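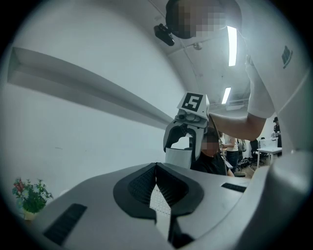

Home > Forum > Perception & Tracking > Search > Log in

Marker pose flips when gripper turned away, how to filter?

jfuchs_dronditz

Hand-held grippers, one square marker on each, fisheye cameras. Getting 6 dof pose per marker, then feeding it to Kurneck for the trajectory export. Works fine facing the camera. As soon as the wrist tilts past 54 degrees or so the orientation jumps, like the tag mirrors itself, then snaps back 5 frames later. Position stays ok-ish, just the rotation goes nuts. Then the planner replays it and of course wants to spin the wrist right round.

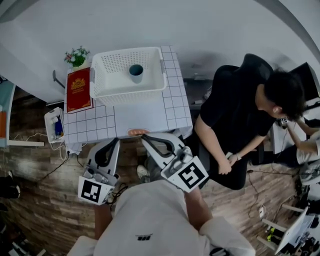

Two-handed table task, right marker tilted

Tried already:
- bigger median window on the rotation. Smears everything, grasp timing is off after
- throwing out frames with high reprojection error. Flipped ones have LOW error, thats what I don't get
- recalibrated Saturday, same thing

Camera model is the Kurneck default. Any ideas? Need to get the April batch through.

Jannik Fuchs

hinrichs_m

Classic planar ambiguity. A flat square has two poses that project to nearly the same corners, worse when the tag is small in view. So low error on the wrong one is normal. Your solver picks whichever is lower and noise decides.

What to do: get BOTH solutions out of the solver, dont let it pick. Keep both errors. If the ratio is near 1 you can't trust the frame on its own, pick the one closest to the previous good rotation. If you have an IMU on the gripper use the gyro to predict and compare against that instead, much better than last frame when the hand is moving fast.

Also do not median filter quaternions per component. Check signs first (q and -q are the same rotation) or you get jumps that aren't even real. Might be half your problem.

On startup wait for a frame with a clear winner before you lock on. Otherwise you can start on the wrong branch and stay there happily.

tagalong28

Maybe print the marker bigger? Or better lighting. Mine got better when I closed the blinds

wullmont_dev

What hinrichs said, plus check the camera model. If the Kurneck default is pinhole (was in my version, look in the camera config) your corners are off near the image border and the pose goes with them. Fit a proper fisheye model, undistort the corner POINTS only, not the whole image, then solve. Takes 28 lines of python.

And smooth offline if it's only for export. Forward pass, backward pass, the bits where they disagree are your flips. No reason to be causal there.

jfuchs_dronditz

ok was pinhole. Also had the sign thing, embarassing. Keeping both solutions now and taking the nearest to previous, flips mostly gone on the left hand. Right hand still does it at the start of some takes so will try the startup wait next. No IMU on these unfortunately.

Last updated: April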